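Vastumeo Community Help > Home and Garden > Floors

Dull patches on marble tiles near the back door, can they be fixed without a regrind?

Posted by mbrennan_whitcombe
13 January 2018

We bought a place in Whitcombe in July and it came with white marble tiles through the entry, hall and family area. The previous owners left no paperwork, so I don't know when it was laid or whether it was ever sealed.

Most of it is fine. Near the back door there are dull marks, some round and some like splashes. They don't look like a stain because the colour is the same as the rest of the tile. You only see them when the light is low. I have mopped with warm water, then with white vinegar and water, which is what I used on the ceramic tiles at our last house. The vinegar made no difference that I could see, or possibly made it worse.

I had one bloke out to quote and he wants $900 to regrind and polish the lot. That seems like a lot of money for a few marks. The hardware shop suggested a product called Pramerum, which is a polishing powder, $11 for the small tub. Has anyone used it? And do I need to seal afterwards?

Carleen Stubbs
Member, Floors and Tiling

Stop using the vinegar today. Marble is mostly calcium carbonate and any acid will eat into the surface. The marks you describe are etching. A stain is something that has soaked into the stone and changed its colour. An etch is where the polish has been dissolved, so the colour stays the same and the shine goes. Lemon juice, wine, soft drink, tomato and a lot of bathroom cleaners will all do it.

I did floors for a living before my knees gave out, and I have the same sort of stone at home. The veining hides a fair bit, so get down low and look across the floor towards a window to find every mark before you start.
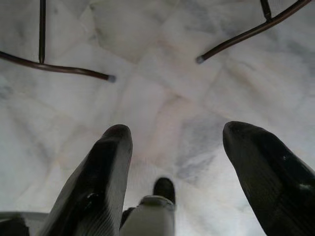
White marble tiles with soft grey veining and a polished surface.

Light etching can be done by hand. Heavy etching, where you can feel a rough edge with your fingernail, needs a machine and someone who knows how to use it. For the light marks:

Sweep, then wash with a pH neutral stone cleaner and let it dry overnight.
Try one tile in a corner first, behind a door or under the couch.
Put a teaspoon of marble polishing powder on the mark with a little water, enough to make a paste.
Work it with a damp white cloth or a felt pad in small circles for 3 minutes. Don't let it dry out.
Wipe up the slurry, rinse twice with clean water, and buff with a dry towel.

I haven't used Pramerum so I can't tell you if it's any good. Check the label says it is for marble. The granite ones are a different thing.

On sealing — yes, but only after the polishing is finished. To see if it needs it, leave a few drops of water on a clean tile for ten minutes and wipe them off. If there's a darker spot, the stone is taking in water and wants a sealer. It won't stop etching, whatever the tin says. It slows down stains and that is all.

Ask your bloke for a price on the back door area by itself. $900 for the whole lot isn't silly, but you may not need the whole lot.

udel_dave

Bicarb and a scourer. Did our benchtop with it years ago and it came up fine.

Carleen Stubbs
Member, Floors and Tiling

Please don't use a scourer on a polished floor. Bicarb is mild enough, but the green pads will leave fine scratches and then you'll be paying for the regrind anyway.

tessa.k

We used a mob from Udel for ours. They charged $349 for the kitchen end only, including sealing, and were gone by lunch. You do have to move all the furniture yourself. Put a decent mat inside and outside the back door as well — most of our wear was grit coming in on shoes.

mbrennan_whitcombe

Thanks all. Vinegar is in the bin. I ran a fingernail over the marks and can't feel any edge except on one by the step. I'll try the powder on a tile behind the laundry door next weekend and get a separate price for the step.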